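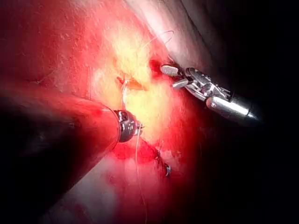
I have been meaning to write about stitching for a while. Most of the questions I get on this blog are about night shifts and exams, and I answer those when I can, but stitching is what I think about on the bus home. I am in my second year at Gruvthorpe and have spent more time on it this spring than on anything else.

Thread has been my main problem. When I started I used it far too long. Joyce Biwott, who taught most of my sessions in April, let me carry on like that for a whole afternoon before she said anything. Every pull took ages and the loose end kept finding its way under the next stitch. She now has me cut it to 17 cm for a short interrupted row and I have stopped arguing. For a running stitch I take more. If I run out near the end I tie off and start again, which I used to see as a failure and now don't.

Fat is the other thing. It is soft and slides about, and a stitch placed in it alone holds very little. It also hides the layer you want. I was taught to move it aside gently and wait until I could see what I was going into. My first few attempts I simply went through everything together and hoped. Joon-young Choo watched me do this once and asked me to name what was on my needle. I could name about half of it. I still ask myself the same thing before each bite, under my breath.
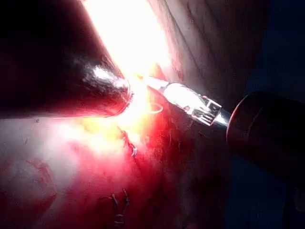
Light took me longer to get used to than I expected. Wet surfaces and polished metal both throw it back at you, and a small change of angle can wipe out the bit you are trying to look at. I used to push on regardless. Now I stop, shift the view, and carry on when I can see the tip again. On a slow day I must do that every minute or two. It feels like a lot of stopping, but my times have come down anyway.

Ineke Aerts told me to keep both tips in view whenever they are close together, and to back one off if I lose sight of it. She says it in the same flat voice every time. I have it written inside the cover of my notebook, along with the phone extension for the stores.

Then there is the needle. It is curved, so it wants to travel in a curve, and if you push it straight it drags and makes the hole bigger. I hold it a bit past halfway from the point. Closer to the thread end it wobbles, and closer to the point there isn't enough left to come out the other side. Go in square to the surface, turn, let the point come up, take hold of it, and follow the curve out.

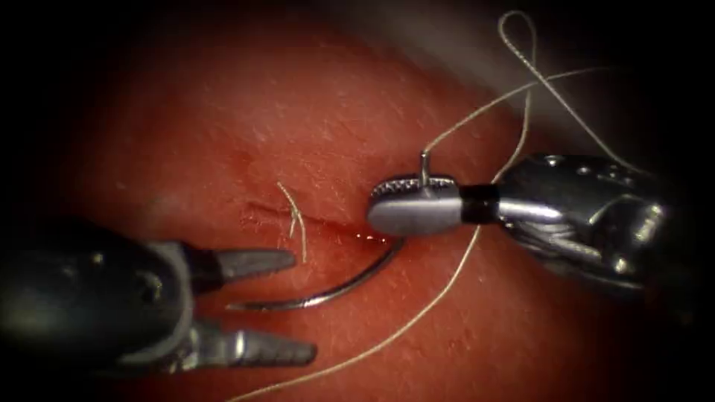
How far from the edge of the cut should the needle go in?

It depends on the tissue and what you are closing, but I was taught to start at 5 mm on the practice pads and keep both sides equal. If one side is deeper than the other the edges sit unevenly, and you will see it as soon as you tighten.

Tightening has its own troubles. I pulled too hard for months. The edges only need to meet. If the surface puckers or goes pale round the stitch, it is too tight, and I would sooner take it out and do it again than leave it. Kyung-tae Gil, who sits across from me in the skills room, has the opposite habit and leaves his slack, so we check each other's rows on a Friday.
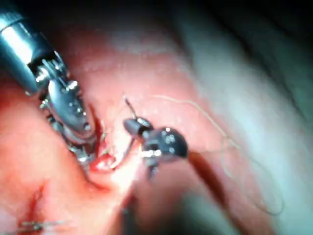 Loose thread needs watching as well. A long loop lying off to one side looks harmless, and then you take the next bite and find you have gone through the middle of it. I sweep it out of the way first, always to the same side.

My target for this month is up to 70 knots a week, split over short sessions. I managed fewer last week as I had a cold. Next time I'll write up the knots themselves, including the one I still get backwards.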